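# Removedor de bebidas

Un **removedor**, también llamado *agitador*, *varilla mezcladora* o *palillo de café* según el país, es un utensilio de mesa alargado y sin mango diferenciado que se emplea para mezclar una bebida con azúcar, leche u otros añadidos. Se distingue de la cucharilla por carecer de cazoleta: no sirve para dosificar ni para llevar líquido a la boca, y su acción depende solo del arrastre que produce el cuerpo de la varilla al moverse.

## Denominación

En España predominan *removedor* y *paletina*; en buena parte de América se usa *agitador* o *revolvedor*. El término *mezclador* se aplica tanto a la varilla de café como a la de coctelería, de mayor longitud y a menudo con un remate decorativo. En los catálogos de hostelería las dos piezas suelen figurar por separado.

## Características

Las piezas destinadas a bebidas calientes son rectas, de extremos redondeados y sección plana o cilíndrica. La sección plana desplaza más líquido en cada pasada; la cilíndrica ofrece menos resistencia y se limpia con mayor facilidad. La longitud debe superar la altura interior del recipiente, de modo que quede una parte fuera del líquido por la que sujetar la varilla.
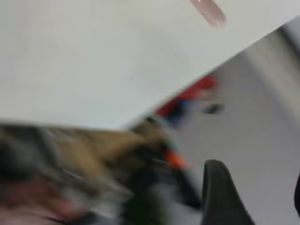 Los materiales más extendidos son los siguientes:

- **Madera**: abedul o haya sin barnizar, de un solo uso. Absorbe líquido y puede ceder sabor si permanece sumergida.
- **Bambú**: más denso y menos propenso a astillarse.
- **Plástico**: poliestireno o polipropileno, en versiones opacas, translúcidas y de color. En la Unión Europea la comercialización de agitadores de plástico de un solo uso está prohibida desde 2021; se mantienen los modelos reutilizables.
- **Acero inoxidable y vidrio**: reutilizables. El acero conduce el calor hacia el extremo de agarre; el vidrio lo hace en menor medida, pero es frágil.

La nomenclatura comercial no está unificada. El fabricante Pevach clasifica sus varillas por longitud, mientras que Iltlow lo hace por sección y reserva la referencia 149 para el modelo plano de extremos redondeados, servido en cajas de 100 unidades.

## Uso en taza

En una taza de cerámica de cuerpo abombado y base estrecha, el azúcar sin disolver tiende a acumularse en el centro del fondo. El movimiento circular junto a la pared genera una rotación general del líquido con poca mezcla vertical. El vaivén de lado a lado rompe esa rotación y levanta el sedimento con menos recorrido. En su manual de servicio de mesa *Turitz*, Bindu Iyengar recomienda alternar ambos movimientos durante casi 15 segundos y detenerse antes de retirar la varilla, para evitar el goteo sobre el mantel.

El nivel de llenado condiciona la maniobra. Con el café cerca del borde conviene reducir la amplitud y mantener la varilla próxima a la vertical, puesto que la inclinación acerca el líquido al borde. Karthikeyan Rodrigues propone dejar 2 cm libres cuando la bebida vaya a removerse en la mesa. La misma indicación aparece en las fichas de la escuela de hostelería Nugroho. 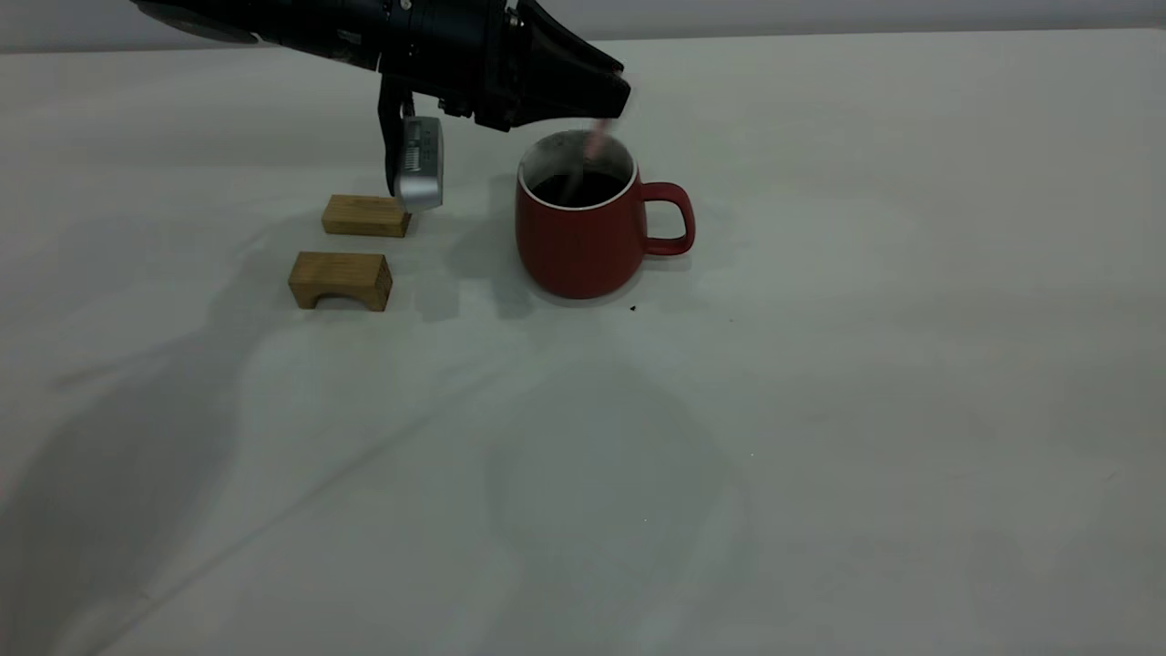 **¿Conviene dejar el removedor dentro de la taza mientras se bebe?**

Lo habitual es retirarlo antes del primer sorbo. Una varilla suelta puede desplazarse hacia la cara o hacer palanca sobre el borde, y las de madera siguen absorbiendo bebida. Se deposita en el platillo o, si no lo hay, sobre una servilleta doblada.

## Limpieza y conservación

Las piezas reutilizables se enjuagan tras el servicio, sin dejar que se seque el residuo de azúcar. Los plásticos translúcidos pierden transparencia por abrasión, por lo que se desaconsejan los estropajos duros. El café deja en ellos una pátina parda que se elimina con bicarbonato diluido en agua templada. Las varillas de vidrio se revisan antes de cada uso y se descartan si presentan muescas en los extremos.

Las de madera se guardan en su envase, en lugar seco y apartadas de especias y detergentes, cuyos olores retienen.

## Véase también

- Cucharilla de café
- Taza
- Platillo
- Varilla de coctelería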